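Zinau square table, marble-look top, black metal legs
Sold singly, two on hand at the moment

I'll start with the bit everyone emails me about. Yes, they push together, and no, you won't get them dead flush. There's a bit of a gap when you stand two side by side and I've given up fighting it. If you want one big unbroken surface you want one big table, and I can point you at a couple. If you want two that can be a dining table on the weekend and go their separate ways afterwards, keep reading, because I reckon these are the best little tables I've had in the shop for ages!

I first came across the Zinau when Kelly Mendonça rang to ask whether I could find something cheerful for a flat where everything was grey. Grey lounge, grey rug, grey kitchen. I sent her four options and she picked the pink one in the time it took me to put the kettle on. I'd honestly put it in as the joke option. Then hers turned up at my place by mistake, I had it in the dining area over a long weekend, and by the time she came to fetch it I'd ordered a pair for myself.

So what are you getting? A square top in a marble pattern, white and cream with streaks running through it that land somewhere between salmon and orange depending on the light, and a thin reddish-orange rim around the edge. The rim is what makes it for me. Without it you'd have a nice enough pink table, and with it the thing looks like it belongs in an old milk bar. The legs are thin dark metal and they curve a little near the floor, so there's a bit of shape to them without getting in the way of your feet.

It's a pattern, by the way, and I say so because someone always asks. You are not buying a slab of stone. You can pick one end up with one hand, and if you're after real marble at this price then good luck to you, and please tell me where you find it.

A pair side by side, with a cup and a bowl on top:

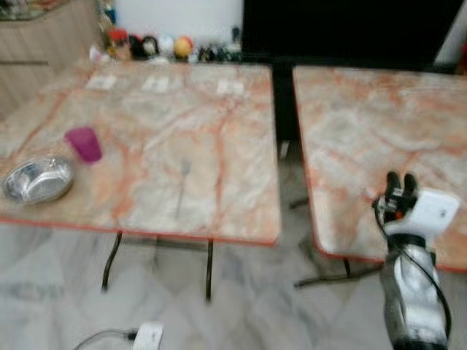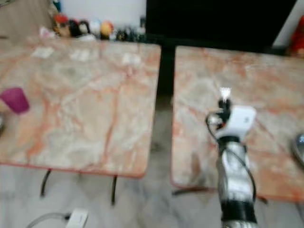
Colour is the thing I get asked about next. On a screen it can read quite orange, and in my dining area in the morning it's much softer, more of a peach. By late afternoon it goes properly pink. Aparecida Meireles bought one for her sewing room on the strength of the website colour and wrote to say it was pinker than she'd pictured, but that she'd decided to paint the door to match, so I'm calling that a win. If you're trying to match it to something in particular, email me and I'll post you a colour card. They take a few days and I don't charge for them.

It goes with more than you'd expect. Light timber is lovely next to it. White walls, obviously. Strong purples and reds look terrific on it, and I've been using that as an excuse to buy coloured plastic tumblers from the op shop. The one thing I'd steer you away from is a heavily patterned tablecloth, which seems a shame anyway when the top is the whole point. Placemats are fine. I use plain white ones when my sister comes over and nothing at all when she doesn't.

What it's like to live with

I've had mine since June, and they get used for everything: breakfast, bills, my nephew's homework, wrapping parcels for the shop, one very long jigsaw. The surface wipes down with a damp cloth and a drop of dishwashing liquid. Tea comes off. Beetroot comes off if you're quick and mostly comes off if you're not, and the pattern is busy enough that I couldn't show you the spot now. Crumbs do disappear into it a bit, so give it a wipe even when you think it's clean — I've put my sleeve in jam more than once.

Please use a trivet. I haven't tested a pot straight off the stove and I'm not going to. Same with cutting directly on it: use a board. The makers say no bleach and no scouring pads, and I'd add none of those white eraser sponges either, as they took the shine off a corner of Alois Wieser's and he's had a fruit bowl parked on it ever since.

The rim has held up better than I thought it would. I've banged chairs into it, and the vacuum too, and so far it's all still stuck down where it should be. If you've got kids who pick at things, keep an eye on it, the way you would with any edging.

On a hard floor I'd put felt pads under the feet. You get a set in the box and they're not bad, but I swapped mine for thicker ones from the hardware store because I drag my tables around a lot. They also quieten things down if you've got neighbours underneath.

Putting it together

It comes flat, with the top in one piece and the legs and crossbars separate. There are 8 bolts and an Allen key, and the instructions are all drawings. I did my first in 18 minutes, and the second went quicker until I got a leg on back to front and had to undo it. Do it upside down on a rug. Leave every bolt a little loose until they're all in, then stand it up, have a look at whether it's sitting level, and tighten the lot. Szymon Kalinowski tightened each one as he went and rang me to say it wobbled. We loosened them all over the phone and started again, and it was fine.

Give the bolts another turn after a couple of weeks. Mine had eased off slightly by then and they haven't moved again.

If you're buying two

They come off the same line and the heights match, so a pair lines up nicely on a level floor. My floor isn't perfectly level (whose is) and I've got a sliver of cardboard under one foot. The veining won't run from one top across to the other, it's not that sort of thing, but it's busy enough that your eye doesn't go looking for a join in the pattern.

As for the gap, I've tried a few things. A runner down the middle covers it nicely for a dinner. A strip of foam tape between the tops stops peas and pencils going through, and you don't notice it unless you crouch down. Anselmo Magalhães clamps his together underneath for board game nights, which works well, though I'd put a scrap of cloth under the clamps. Most of the time I leave mine alone and fish the odd pen off the floor.

What I don't love

The legs mean you can't tuck a chair in at just any angle, you've got to come in between them. And I'd like it in a second colour. I've asked Zinau for a green and been told maybe, which is what they told me last year as well.

I had the Irkberg square table on the site before this one and a few of you have asked how they compare. The Irkberg was a bit heavier and plainer, and took longer to build. It was a good table. I still sell the matching stool. For a home office where you're leaning on it all day I'd probably still say hunt down an Irkberg, and for anywhere people eat I'd go the Zinau every time.

Chairs

Not included, sorry! The Andrade stacking chair is the one I sell most often alongside it, in black, and the seat height suits. The Clomamon folding chair works too and hangs on a hook when you're done, though it's a touch low if you're short like me. Any ordinary dining chair should be right.

Price and delivery

$428 each, flat-packed, with bolts, key and felt pads in the box. Delivery is worked out by postcode at the checkout. Metro orders usually take 7 working days from when I send the confirmation, and regional can be longer. If you're local you're welcome to pick up, and one will go across the back seat of most hatchbacks if you slide the front seat forward.

Check the corners before you sign for it. If something's been knocked in transit, send me a photo the same day and keep the carton, and I'll sort out a replacement top with the courier. Change of mind is fine too so long as it hasn't been assembled, but the return freight is yours.

To ask about colour cards, pick-up or the next shipment, use the contact form. I answer it myself, generally in the evening.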